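Chapter 4
Water Resistance and the Sealed Case

Learning aims
After reading this chapter the student should be able to name the seals found in a wristwatch case, explain what a depth rating does and does not promise, and set out the order in which a case is inspected, resealed and tested.

4.1 Introduction

A watch movement is harmed by very small amounts of moisture. A trace of damp inside the case will mark the dial, spoil the oils and, given time, rust the steel parts of the winding work. For this reason the case must be treated as a working part of the watch, and the student who has learned to service a movement has learned only part of the trade.

Water can enter a case by three main routes: past the crystal, past the case back and along the stem. Watches with pushers or a helium valve have further openings, which are dealt with in Chapter 5. Each opening is closed by a gasket, and each gasket is of a different size and is under a different kind of load. The crystal gasket is held under steady pressure. The gasket inside the crown is rubbed every time the watch is wound or set, and it is commonly the first to wear.

4.2 Depth ratings

The figure on a dial or case back records the pressure the case was designed to withstand when new. A rating of 10 bar corresponds to the pressure of still water at a depth of 100 metres. It should not be read as advice to the wearer, and it says nothing about the state of the seals after years of use. Soap, sunlight, perfume and heat all harden rubber, and a case that has been polished too heavily may no longer hold its gasket evenly.

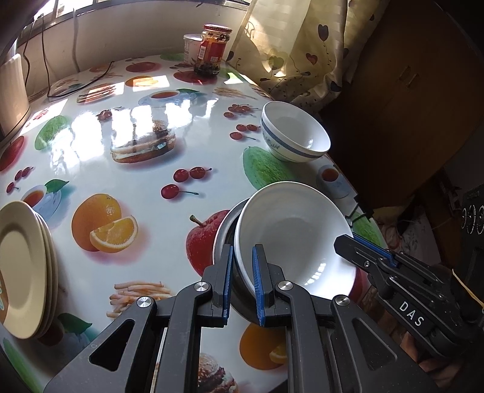 Older watches call for particular care. Many were sold with wording that would not be accepted under present standards, and replacement gaskets of the correct section may be hard to obtain. Where no suitable gasket can be found, the owner should be told in writing that the watch is not to be worn near water – even if the case back carries a rating.

4.3 The workshop study

Several passages in this chapter draw on the records of the Nic Aodha workshop, where Chie Tsuchiya and Osamu Fukuda logged the condition of 651 cases received for service. The log gives the maker's rating, the date of the last service where known, and the result of a dry test at low pressure before the case was opened. Extracts are printed in Table 4.2, and the method is set out in full in Appendix C.

Students will notice that the log separates screwed backs from snap backs. The reasons for this are discussed in section 4.6.

4.4 Terms used in this chapter

Dry test: a test in which air pressure is applied to the closed case and any movement of the crystal or back is measured.

Wet test: a test in which the case is placed in water under pressure and watched for escaping air. It is never carried out on a case that has failed the dry test.

Section: the thickness of a gasket, measured across the ring of rubber itself.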